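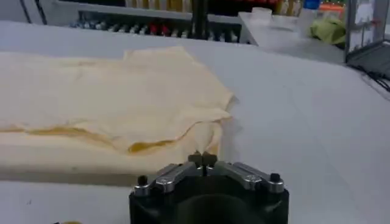
Cream cloth in loose folds on a white table.

How do I get yellowing out of stored cotton tablecloths?

Posted by seltancombe_attic

I have a box of cotton tablecloths that sat in a cardboard carton in the attic for 8 years. They were white or very light when they went in. Now most of them have gone yellow, and the worst of it is along the fold lines, where there are stripes that look almost brown. I washed one on a normal warm cycle with Beseo powder and it came out clean but the stripes are still there, maybe a little lighter.

I don't want to use chlorine bleach if I can help it. My mother used it on a set of napkins and they got thin and started to tear at the hems. Two of the tablecloths have embroidery in blue thread and I have no idea if the color is fast.

Is soaking worth trying, and for how long? Also, how should I put them away afterward? We use them twice a year at most, Thanksgiving and one summer lunch in July. The attic is hot in summer and I can't do much about that. There is a closet in the hall with some room on the top shelf.

Posted by brungate_laundry

Soaking is what works. The yellow is usually old detergent, starch or body oil that was left in the cloth and slowly turned. A short wash doesn't give it enough time to let go.

Get oxygen bleach, the powdered kind with no chlorine in it. Read the label for the amount, they aren't all the same strength. Dissolve it completely in hot water first, then top up with warm and put the cloth in. Undissolved powder sitting on fabric can leave pale spots. I leave mine overnight, 7 hours or so, and push everything back under before I go to bed. A bathtub is better than a bucket for anything large because the cloth needs to move.

In the morning the water will be the color of weak tea. Drain it and look at the cloth. If the stripes are still there do it again with fresh solution. Old fold lines often take two or three rounds. Then run it through the washer with an extra rinse and no fabric softener.

Do the blue embroidery separately. Wet a white rag, press it on the back of the stitching for a few minutes and see if any blue comes off. If it does, take that one to someone who cleans old textiles.

Don't iron or tumble dry until you are happy with the color. Heat can set what's left. Check them in daylight and spread out on something white — a kitchen bulb hides a lot of yellow, and so does a wood table.

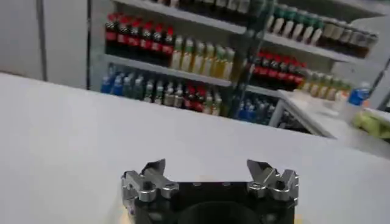

Storing them afterward

Posted by brungate_laundry

Forgot the second half. Use the hall closet. Skip the cardboard, it's acidic and probably made your stripes worse. An old clean cotton pillowcase is fine, or acid-free tissue if you want to buy something. Roll the cloths if you have room. If you fold them, refold along different lines each time you use them. No starch before storage. It yellows, and silverfish eat it.

Posted by pegs_and_line

I just hang mine in the sun with lemon juice. Works on cotton. Never tried it on anything embroidered.

Posted by old_hem

Agree with the soak, but I would run a plain water soak first. I had a tablecloth that looked stained and half of it was dust and starch that came out with cold water alone. I used Pal for the wash after and it was fine, I doubt the brand matters much.

Also check for weak spots before you start by holding the cloth up to a window. Wet cotton is heavy and a big tablecloth can rip under its own weight when you lift it out of the tub. Put a towel under it and lift the towel.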